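Home Projects Vacancies Take part Contact

4 min read

Call for participants: hand-held gripper sessions, second round

Graleck is looking for people to take part in a second round of gripper sessions at its Stinddale site, starting in September. The work is paid and no technical background is needed. We are also filling one fixed-term post, session safety lead, which is set out further down.

Why there is a second round

The first round was stopped early after a fault in the hand-held grippers. The trigger is meant to open the fingers as soon as it is let go. On two of the grippers the return spring stuck, and the fingers stayed closed with the object still between them. One participant tried to free a bottle by pulling at it with the other hand. The spring then released and the participant's thumb was pinched between the finger and the side plate. The injury was bruising and a small cut, treated on site.

We stopped all sessions that afternoon and sent the grippers to Lehtinen, who make the trigger assembly for us. Their report found that grit had worked into the spring housing. It also found that our own cleaning checks had been signed off on days when they had not been done. The second finding was our failure and we have changed how checks are recorded.

There was also a problem with the recordings. When a gripper stuck, the log went on showing it as open. Of the recordings made in the first round, 303 cannot be used, and these need to be done again.

What you would be doing

You will hold the gripper in one hand and use it to pick up, move and put down everyday things such as bottles and mugs. The sessions are held at tables in ordinary rooms, often with other people present. 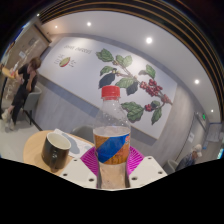
Each session lasts 2 hours with a break in the middle. You can stop at any point without giving a reason, and you will still be paid for the full session. We ask people to commit to at least 4 sessions, spread over as many weeks as you like.

What has changed

The spring housing is now sealed. Every gripper has a release catch on the outside which opens the fingers whatever the trigger is doing, and you will be shown how to use it before you start. Grippers are tested before each session by someone other than the person running it. If the fingers stick, put the gripper down on the table and call the session lead. Please do not pull at the object.

Who can take part

You must be 18 or over and able to grip and lift a full water bottle with either hand. Please tell us about any wrist or hand injury in the past year. It may not rule you out. People who took part in the first round are welcome to apply again, including those whose sessions were cancelled.

Session safety lead (fixed term)

The safety lead will be present at every session, carry out the gripper tests, keep the fault log and stop work when something is not right. This person reports to the site manager and not to the project team, so a decision to stop cannot be overruled by those collecting the recordings. We would like someone who has done equipment checks in a workshop, warehouse, kitchen or similar. A current first aid certificate is required, or we will pay for the course.

How to apply

Write to the Stinddale office, quoting reference 469, and say whether you are applying as a participant or for the safety post. For the post, include a short account of a time you stopped a piece of work and what happened next. The fault report can be read at the office on request.

Applications for both close on 17/07/2020.

Back to vacancies Next Print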